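Voreveo Divided Picking Bin, Club Size

Product range: Horkov classroom automation
Suits: senior secondary robotics clubs, TAFE and college project groups
Sold as: single bin with fixed divider

The Voreveo is a grey, open-topped bin with high sloped walls, made for student teams working on bin picking with an arm and a two-finger gripper. A sloping divider runs lengthwise and gives two compartments, one wider than the other. Teams normally load the wider side and move objects across to the other.

The slope of the divider matters when programming. An approach path that clears the outer wall may still touch the panel at low wrist angles. Set the clearance in software to 15 mm before the first run and reduce it in steps of 3 mm.

Colour: matte grey
Minimum order for schools: 1
Lead time: 19 working days
Warranty: 6 months, surface wear excluded

The bin is not weighted. Clamp it to the bench on both sides or it will shift when a finger meets the wall. Clamps are not included. Objects are not included either; most clubs bring in toys and hand tools of mixed length, as long handles are harder to grasp cleanly than short parts.

Marks on the divider and floor are normal in club use and are not treated as a fault. Wipe with a damp cloth. Do not use solvent.

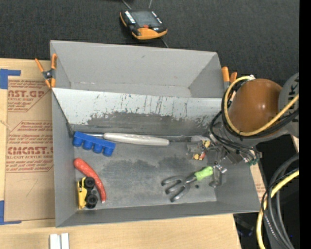

Ivone Arruda: We ran the Graltville club heats with two of these. The sloped divider caught out every team that had practised in a flat tub, so allow a full session for path changes. I would like to see a version with a removable panel.

A removable divider is not currently offered. For quotes on class sets, contact Horkov Sales and state the reach of your arm.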